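4.2 Containers and the small-parts problem

The households in the Tatbridge sample were asked to sort one cupboard or drawer of their own choosing into whatever containers they already had. We supplied nothing. Earlier work by one of us (Kordestani) in the Nedeo flats had handed out matching boxes at the start, and the participants there spent much of the session talking about the boxes. We wanted to hear about the things that went into them.

Of the 154 sessions, 86 ended with at least one item that the participant described as homeless. The word was theirs and we have kept it. A homeless item is one that has been picked up, looked at, and put down again outside any container. Typical cases were single batteries, picture hooks, the spare buttons that come with a shirt, curtain rings, birthday candles and keys to locks that could not be named. Large things were rarely homeless. A participant who could not place a casserole dish put it back where it came from, and the matter was closed. Small things were moved from one side of the work surface to the other, in some sessions for longer than the rest of the cupboard took to sort.

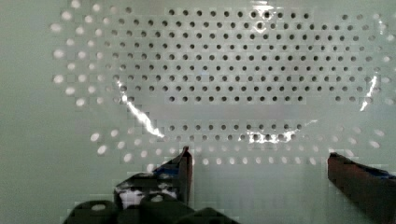
Choice of container followed the material to hand more than any plan. Participants reached first for whatever was empty, and only then asked what it might hold. Solid-sided boxes were given to papers, cables and medicines. Open and perforated containers were given to things that are washed or that might be put away damp, such as pegs, sponges, bottle tops and children's bath toys, and several participants said that they liked to be able to see roughly what was inside without lifting anything out. Perforation brought its own difficulty. In a plastic basket of the kind shown in Figure 3, where the small round holes of the base stand in staggered rows and larger oval ones run up the side, the openings suit pegs and sponges well enough, but a participant sorting sewing things has to think about pins. Two participants lined such baskets with a folded tea towel. One used the lid of a shoe box, which did not fit, and she trimmed it with kitchen scissors while continuing to talk about something else.

Figure 3. Perforated plastic basket, seen from above.

Colour mattered less than we had expected. The coding scheme drawn up in September allowed for sorting by container colour, and the code was used so seldom that we dropped it from the second pass. Where colour was mentioned at all, it was as a reason for not finding something. A participant in the Hassanpour building (session notes, line 3037) put it this way:

"I had a green tub on a green shelf and I walked past it for a week. I thought I'd lent it to my sister. I rang her up about it."

She had since moved the tub to the windowsill, where it held seed packets and a roll of string.

Labels were uncommon. Most participants who used them had labelled food, and few had labelled anything else. When we asked why, the usual answer was that the contents would change. This fits with what Sebastian found in the Notinska interviews, where people were willing to write on a jar but would not write on a basket. A basket was understood to be between jobs. It might hold onions this month and gloves the next, and a label would have to be peeled off or ignored. We saw both. One basket in a hallway was marked "cat" in a household that no longer had one, and it now held light bulbs.

We also looked at where the container went once it was full. The expected answer was back into the cupboard, and in most sessions it was. In the others the full container stayed on the worktop, the stairs or a chair, and was still there at the follow-up visit. Participants did not regard this as unfinished work. They spoke of the container as having been dealt with, even where it stood in the way of a door. For these people the sorting was complete when the loose items had been gathered up, and the question of a shelf came later or not at all. The sessions that ended this way were shorter than the rest, and the participants were no less pleased with them.

Homeless items were treated differently again. At the end of the session they were most often swept by hand into one last container – a mug, a saucer, a plastic tray – and this was put in with the others without comment. We coded it as a miscellaneous container, although participants almost never used that word. They called it "bits", or "the rest", or gave it the name of the room. At the follow-up visit it was the container most likely to have been opened, and several participants had added to it. Only one had emptied it, and she had done so to find a fuse.

Section 4.3 takes up the contents of these last containers in more detail, using the inventories made at the follow-up visits.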